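Ticket 1038 – Kideten cell 2, right gripper loses the fabric on pull
Status: open, waiting for part
Reported by: Delia Saavedra
Site: Medina

Problem as reported:
During the shirt folding task the right gripper closes on the hem, but when both arms pull back the fabric slides out on the right side. The left side holds. It started in December after the change of the finger pads. I counted 17 slips in 40 cycles.

09:20 – Checked the air of suspicion first: cable at the right wrist. Connector is seated, no error in the Pravell log. Restarted the controller, same behavior.

10:05 – Compared the closing current of both grippers. Left is normal. Right stops at 21 percent below the left value, so it thinks it is closed too early. I did the zero calibration again with the fingers empty, two times.

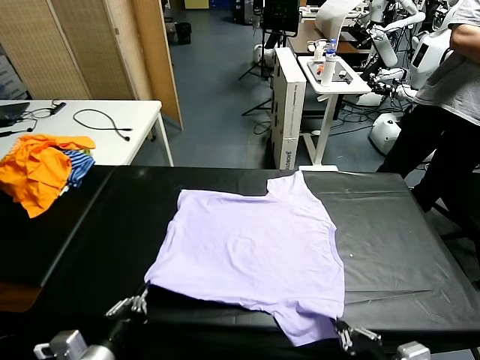

With the new zero the slips are fewer but not gone. They come mostly when the grasp point is near the corner of the hem, where the fabric is only one layer. With a thicker garment I could not reproduce it.

11:30 – Removed the right finger pads. One pad was mounted with the smooth side to the inside. Please, whoever changes the pads next time, look at the small arrow on the back, it must point to the finger tip. I turned it and tightened the screws by hand only.

11:50 – The other pad has a cut near the tip. I can not say if this is from the mounting or from use. Ordered a new pair from Clullo.

Until the pair arrives: run the cell at reduced pull speed and do not start the night program. If the gripper loses the fabric, stop with the pedal – do not reach in between the arms to fix the hem.

Ticket stays open.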